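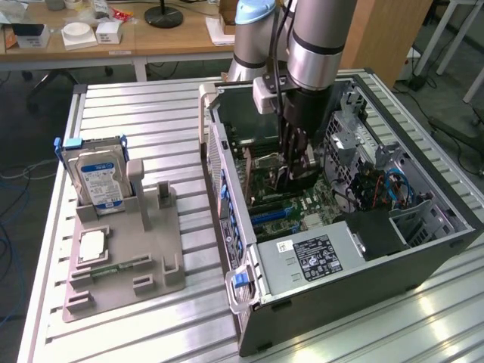 Come sing with us at Nondeo this September!

We're a neighborhood choir of 72 voices, and we'd love a few more, especially altos and basses (but truly, everyone is welcome). There are no auditions. If you can carry a tune in the car, or think you might with a little company, please come along and give it a try.

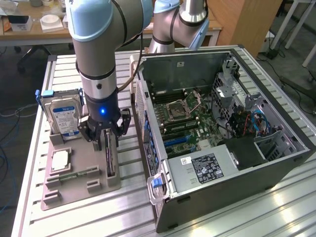 Rehearsals start at 7 p.m. and run two hours, with a good long break for tea and whatever someone has baked. Our director, Solange Camargo, teaches every part by ear, so don't worry if you can't read music. We only ask that you make it to most rehearsals before the winter concert.

To join, call Araceli Quintero at extension 542 or stop by the front desk and ask for her.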